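Palstead build, thread no. 2. I am writing it from the shared workshop, where I have one table and a key for the evenings.

For those who are new: two arms with printed hands, and the job is to fold and pass cloth. My first version was named Nair and it dropped everything. Palstead is the second one.

The blue parts took me 613 grams of filament. I also have a box of failed ones, but I do not weigh this box.
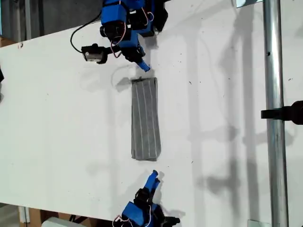

Both hands at the table, gray striped cloth between them. 18/07/2024

The wiring is still ugly, I know it. I ordered sleeves from Grekon and they are still on the way. For now I leave long loops so the wrist can turn and not pull on the plug.

Somebody asked about cost. Nearly 600 dollars for servos and power supply, all from my own pocket. Camera not included, I had it before.

Now the part I like more - the fingertips. Smooth plastic is bad with fabric. I tried rubber from a bicycle tube, then glue dots, then tape.
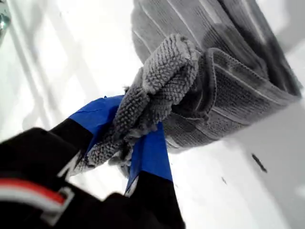 Blue tape is cheap and I can change it in one minute, so it stays until I find something better. The corners come up after some time and then I press them back with my thumb.

Thick nubby cloth is harder for me than a flat towel. The fingers must close more, and the servo gets loud.

The control script is called Horier, it has 886 lines and too many of them are comments to myself. I will clean it in the end of July and then share the link.

If you have a good idea for soft fingertips, please write it under this post. I read all replies, only slowly.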